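Folding sportswear on a soft surface

A sofa cushion works as a folding surface if it is at least 130 cm long. Sort by colour first and keep red items together. Natalia Jaramillo's method uses 2 folds for shorts and 3 for a jersey.

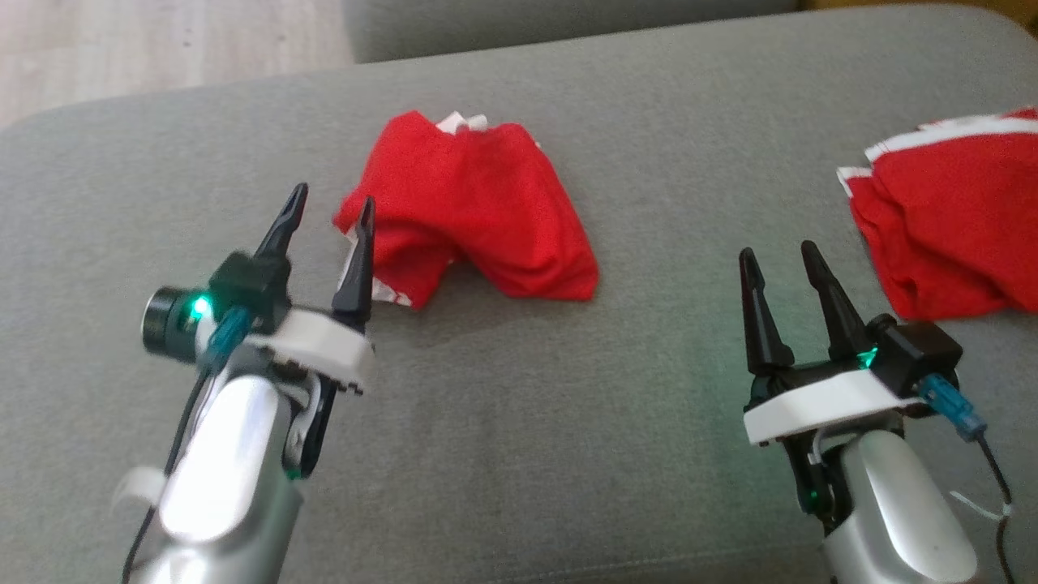

Should trim face in or out?
Out. A white edge on the outside shows where the hem lies and makes it easier to line up.

Lay the garment face down and smooth it from the centre to the sides. Fold shorts leg over leg, then waistband to hem. For a jersey, bring each side to the middle, sleeves flat, then fold the hem up to the collar – press lightly, as a cushion gives under the hand. Stack up to 14 items per pile.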